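4. Loading the microwave task

The club laptops take their time with this one. Close the browser before you start.

4.1 Open the Jumness launcher and choose Kitchen, then Microwave.
4.2 Set the episode length to 600 steps. The menu offers 2,000, and all that buys you is a longer wait for the same failure.
4.3 Load the Lacroix policy file from the shared drive. Leave the seed at 34.
4.4 Turn on all the camera views and press Run.
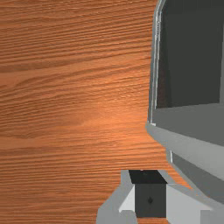
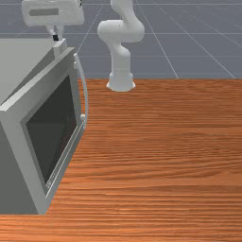
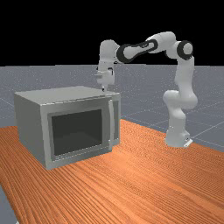

The success counter needs watching, and I would not take its word for much. Last season our entry for the Dallden round scored 86 percent on the practice server, and then we replayed the runs one at a time. Several "successes" were an arm parked near the target when time ran out. Before you write down a score, pause the run and compare views. In the view that shows the whole arm, the fingertips almost touch the top of the microwave, and from that distance it is easy to call it contact. Zoom in, or check the contact log, and then decide.

NOTE: The wood grain on the table is a texture. Changing it in the Memel settings is supposed to make a policy "more robust." We have yet to see that in our own numbers.

CAUTION: Do not edit the joint limits to get past a stuck run. The launcher will let you, and it saves the change for everyone on the shared drive.

4.5 Save the replay along with the score. A score with no replay does not go in the club notebook.
4.6 If the run stops early, reload from 4.3. Restarting the laptop is said to help - try it once, then ask for the error log.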